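ガラスびん飲料 梱包改善業務 中間報告(5月分)

提出先:Dornness 物流管理部 御中
作成:Zastum 梱包チーム

いつもお世話になっております。5月の作業について、下記の通り報告いたします。日本語の表現に分かりにくいところがありましたら、ご連絡ください。次の報告書から直します。

1. 今月の作業の範囲

先月の打ち合わせで決まりました通り、今月は発泡スチロールの緩衝材を使う梱包を中心に進めました。対象はガラスびんのコーラです。缶とペットボトルは今月の範囲に入っていません。

5月に梱包したびんは全部で2,626本です。計画の本数には届きましたが、月の前半は緩衝材の納品が二回遅れ、後半に作業が集中しました。納品元のTzanetosとは、発注の締め切りを午前中に早めることで合意しております。

破損は倉庫の中では発生しておりません。輸送中の破損については、Lastineの配送センターからの集計がまだ届いていませんので、この報告書には書いておりません。

2. 梱包の手順の見直し

以前の手順では、びんを箱の中で直接緩衝材に入れていました。この方法では手元が見えにくく、隣のびんに当たることがありました。今月からは、先に作業台の上で緩衝材にびんを立て、全部そろってから箱に移す順番に変えました。

びんを入れる順番も決めました。奥の列を先に埋めて、その後で手前の列に進みます。手前を先に入れますと、奥に入れる時に腕がびんの上を通りますので、倒す危険があります。下の写真は、奥の列の三本を立てて、手前の列の三つの穴がまだ空いている段階です。残りの三本は台の上にあります。
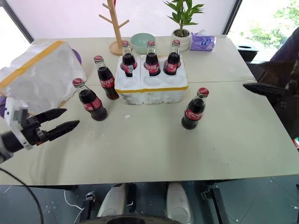

3. 作業時間

新しい順番に変えてから、一箱の作業時間を測りました。変更前は平均100秒、変更後は平均60秒でした。ただし、変更後の測定は作業に慣れた担当者が中心でしたので、新しい担当者の場合はもう少し長くなると考えております。6月に同じ条件でもう一度測定し、次の報告書に数字を載せる予定です。

4. 問題点と対応

(1)発泡スチロールのかけら
緩衝材にびんを出し入れする時、小さい白いかけらが台の上に落ちます。かけらがびんの底に付いたまま箱に入ると、お客様から見て良い印象ではありません。一箱ごとに台をはけで掃くことにしましたが、忙しい時間には忘れることがありました。手順書の最後の行にこの作業を追加しました。

(2)ラベルの向き
前回の報告でご質問をいただいた件です。箱を開けた時にラベルが正面に見えるように、というご希望でしたが、現在はまだ向きがそろっていない箱があります。緩衝材の穴は丸いので、立てた後でもびんを回して直すことができます。箱に移す直前に向きを確認する方法を試しています。

(3)緩衝材の再使用
一度使った緩衝材は、下の方が少し汚れたり、表面に傷が付いたりします。どの程度まで再使用して良いか、当チームには基準がありません。Dornness様のお考えを教えていただければ、それに合わせて分別いたします。現在は、割れたものと欠けたものだけを外しています。

5. 費用

5月の費用は予算の範囲内です。緩衝材の予備を30個追加で購入しましたが、消耗品の項目で処理いたしました。明細は別の表でお送りします。

6. 6月の予定

・新しい手順での作業時間の再測定
・ラベルの向きを確認する作業の正式な追加
・Lastineから輸送中の破損の集計を受け取り、結果を報告
・作業台をもう一台使う場合の配置案の作成

作業台の追加については、倉庫の通路の幅に関係しますので、図面ができましたら先にお送りします。承認をいただいてから動かします。

お手数ですが、4の(3)の再使用の基準について、6月の中ごろまでにお返事をいただけますと助かります。どうぞよろしくお願いいたします。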